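Module project report, August 2019
Group: Perihan Değirmenci, Menaka Kanagaratnam, Gladys Biwott
Supervisor: Vimala Chacko

# Paternity leave in parenting forums: how posts describe the first weeks at home

## 1. Purpose

The project examined how parents write about a father's leave in the first weeks after a birth. Earlier coursework had dealt with mothers returning to paid work. The present report covers the other parent, and only as described in public forum posts. It makes no claim about how leave is used in the population as a whole.

## 2. Material

Posts were taken from two open forums, Vamari and Skindirum. Both can be read without an account. The search terms were "paternity leave", "his leave", "my leave" and "two weeks off". The search returned 2451 posts. Duplicates, advertisements and posts on pay calculations alone were removed, which left 1074. A further 131 were dropped at the reading stage as they concerned adoption or long hospital stays, and the final set was 943.

User names were deleted before coding. Quotations have been reworded so that they cannot be traced by a search engine.
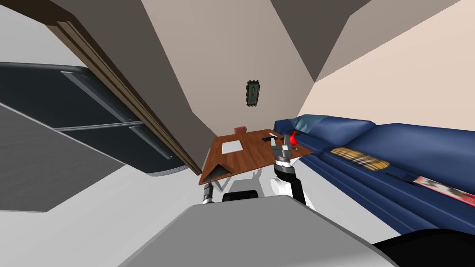
Each post was given one main code and, where needed, one secondary code. The main codes were:

- housework and meals
- night feeds and sleep
- visitors and relatives
- older children
- contact with the employer

Değirmenci and Biwott coded separately. Where they disagreed, Kanagaratnam read the post and decided. The code for visitors caused the most difficulty, as many posts mention a grandmother who is also doing the cooking. We settled on coding the person's role as the writer saw it.

## 3. Results

Housework and meals was the most frequent main code on both forums. Writers tended to list tasks: washing, shopping, bottles, the bins. Mothers' posts often separated doing a task from remembering that it was due. Fathers' posts did so less often, and more commonly described the leave as "helping".

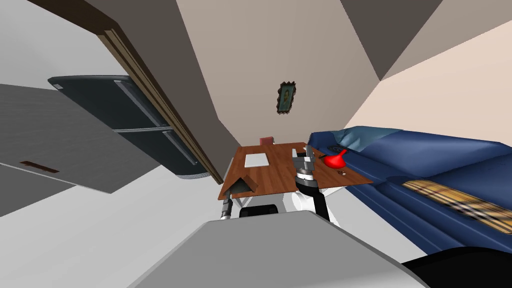
*Figure 2. Refrigerator beside a door frame, with a framed picture on the wall beyond the table (computer rendering).*

Night feeds and sleep came second on Vamari and third on Skindirum. Contact with the employer was the smallest code, but the posts in it were long. Several described answering messages during leave and not mentioning it at home.

## 4. Limits

The writers chose to post, and people with a complaint may post more. The sex of the writer was taken from the text and was unclear in many cases. Posts were undated on Skindirum, so change over time could not be studied. The coding guide was adapted from one lent by Sibel Soylu and was altered once after the pilot. Posts coded before the change were coded again.

## 5. Further work

A short interview study with parents in Povholm is planned for October. The interview guide will keep the five main codes and add a question on who plans the day.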